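[Fodora-space] Re: sinks and chairs on the ground floor
From: Rizwan Janjua
Date: Nov 2, 2023

On the list, Greketau desk wrote:
> Hi all,
> Can someone who is in this week tell us what is still standing on the
> ground floor? We have the Kandholm order open and need to know
> whether the sink in the middle stays where it is, and if its soap
> thing is still there. Also which office chairs are left. The July
> list says 12 but I don't trust it.
> We would like to close the order before the plumber comes back.

Replies below, in the order you asked.

1. Sinks

The middle one is the glossy white one with the shallow oval bowl and the round chrome drain. Black faucet at the back, with the short spout and the small lever on top. Please leave it where it is. The black piece to the right of the faucet is the one you mean, I think, but I have not checked if it is a dispenser or only a box, so don't order a refill yet.

The second white basin is to the left of it, set at an angle, with the metal wire rack underneath. The third is on the reddish-brown wooden cabinet and has something teal-blue in it. If that is yours, please take it home.

The front edge of the white top needs a wipe. There are small specks along it. A damp cloth is enough, no scouring powder on the gloss. Small paper bits go in the bin and not down the drain.

On the order itself: the line for the faucet says Tekin, 411 dollars. I would cross it out. The quote for moving the waste pipe was 333 and we don't need that either if the basin stays. 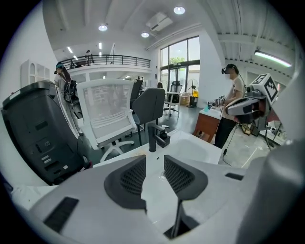
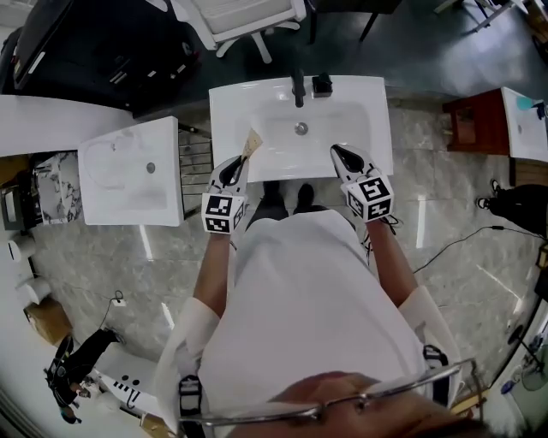
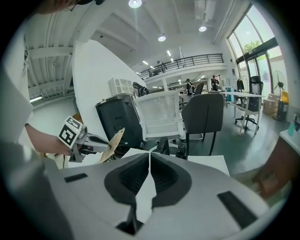 2. Chairs

I can't confirm the July number. I went by type instead. There is the white one with the mesh back and the slats across the lower part, on a white base with casters. There is a dark gray one with a solid curved back, and a black one with a high back. The white kind is the one I would keep if we have to choose. It is easy to roll aside when someone mops, and the mesh doesn't hold dust the way cloth does.

If you want to claim one, reply with the color and your desk number. Put a label under the seat, as the tape on the backrests left marks last time.

3. Floor

Cardboard boxes should not stay on the floor near the power strip. Flatten them and take them out to the back door. I can do a run on my way out if they are flat by 4.

4. Still open

- who has the key to the cabinet with the arched glass doors
- whether the Kandholm people take back the spare drain
- a price for a second soap dispenser

Send corrections to the list, please, and not to me alone.

Rizwan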